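Skaltby Break Counter Set
Data card and notes for whoever inherits this

What it is

Recordings of two robot arms clearing and tidying the counter in the staff kitchen at the Droltberg office. 181 episodes, from 21 sessions. Wrist camera views are stored next to joint positions and gripper state, one folder per episode. Last revised 27 Jul 2022 by Magnus Kinnear, who also washed most of the mugs.

Why a kitchen

Management wanted the arms to pack orders. The arms, on the evidence of our first month, wanted to drop orders. Sandrine Vasseur suggested we start with something where failure costs a saucer, and the tea counter was the one surface in the building that everybody complained about and no job description mentioned.

What is in an episode

Each episode begins with a written instruction, such as "put the mugs in the tray" or "pick up the small wooden coaster". Coasters get more than their fair share. They are flat, round and all different, and a gripper that can manage turned wood may still make a mess of woven cord. Mugs are used as found, tea stains included. We did try a set of clean ones, and the policy trained on those was baffled by real life. 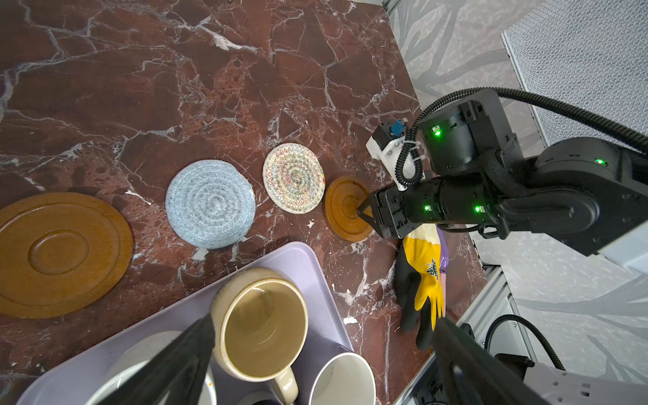

What changed for the staff

Less than the poster in the lift promised. The rota for clearing the counter has gone, and so has the argument about the rota. In its place there is a rota for resetting the counter between episodes, which takes longer and is paid. Three people from packing moved across to run the arms for part of the week. Two of them like it. The third has gone back to packing and describes it as a promotion.

Working hours were not cut. The tea break was moved by half an hour so that sessions could finish, and this remains the least popular result of the project.

Known problems

Labels from the first 64 episodes use "saucer" and "coaster" as though they were the same word. We fixed the ones we noticed.
Reset quality drops towards the end of a session, along with the operator's.
The Heltmont conversion script skips episodes with an empty instruction field and does not tell you.

Use and contact

Free for use inside the company. Outside requests go to Sandrine, who will ask what you want it for and expects an answer. The next version, under the working name Negi, is due in August and will have drawers.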